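Hundberg Evening Music School
Questions and answers for adult beginners

Many of you write to us before the first lesson, and the questions are often the same. We collected them on this page. If your question is missing, please write to the office and we will answer you by e-mail.

Do I need to read notes before I start?

No. In the beginner course we start from zero. In the first lesson you learn the names of the white keys and you play a short melody with the right hand. The reading of notes comes slowly, a few in each lesson. People who learned some notes as children usually remember more than they expect.

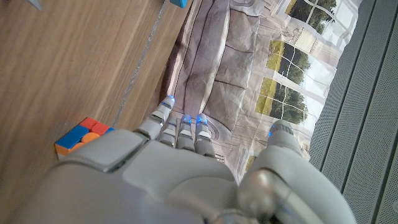
Answers written by Emilian Matei, course coordinator, beginner and returning students

Am I too old to begin?

I hear this question more than any other. I started the piano as a grown man, after I moved to this country, so I have my own opinion. An adult learns differently from a child. The fingers are slower, but an adult understands quickly why an exercise is useful and can practice it alone. Our evening groups have people of very different ages, and we do not divide them by age.

How are the lessons organized?

A group has its lesson once a week in our rooms on Celliditz Street. Each lesson is one hour. We work on one piece together, and then each student plays a little alone with the teacher while the others practice with headphones. If you don't like to play in front of others, please tell your teacher. You can wait with this until you feel ready.

Do I have to buy a piano?

Please don't buy a piano before the course. For the first weeks, any keyboard that you can borrow is enough to find the notes and repeat the melodies. Later you will need keys of full size, and it is good if they respond to how strongly you press. Small keys teach the hand wrong distances, and it takes time to correct this.

If you decide to continue after the first term, come and try the different instruments in our rooms. Then you will know what kind of touch you like. A used digital piano in good condition is a sensible choice for an apartment.
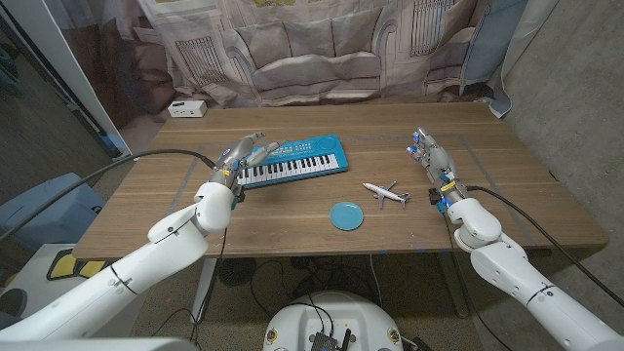
Also think about the height of your seat. A kitchen chair is often too low, and then the wrists hang down and become tired. When you sit correctly, your forearms are level with the keys or a very little higher. A firm cushion can help until you find a proper bench.

How much should I practice?

Fifteen minutes on most days is better than two hours on Sunday evening. Choose one difficult place in the piece and play only this place, slowly, until it feels comfortable. Then play the whole piece one time and stop. If you had a week without any practice, come to the lesson anyway. The teacher will find something for you to do.

My hands hurt when I play. Is this normal?

A light tiredness in the first weeks is normal. Pain is not, and you should stop when you feel it. Very often the reason is that the shoulders go up or the thumb presses too hard. Show your teacher how you sit and play at home. If the pain stays after you rest, please ask a doctor.

Which book do we use?

All beginner groups use "Plirklow First Piano Book," volume one. You can buy it at our office or order it in a bookstore. Please check that you have the edition with the large print, as the page numbers in the old edition are different. Copies made on a copy machine are not allowed in the lessons.

Can I miss a lesson and take it later?

You can visit another group at the same level up to three times in one term. Write to the office at least one day before, so that we can see if there is a free place. Lessons which you miss without a message cannot be moved, and we don't return the money for them.

Can I change from a group to private lessons?

Yes, at the start of a new term. Private lessons are given by Bernice Zakaria, and her evenings fill up early. We keep a waiting list and call people in the order in which they wrote to us.

Is there a concert?

There is a small student concert in July, in the hall of the Babaei Library. You may play, or you may only listen. Most beginners choose a piece of one page. You can bring family and friends, and the entrance is free.

How do I sign up?

Fill in the form at the office or ask us to send it by e-mail. You get a confirmation within two working days. The fee for the term must be paid before the second lesson, so you can come to the first one and decide after it.

Last updated 18/11/2025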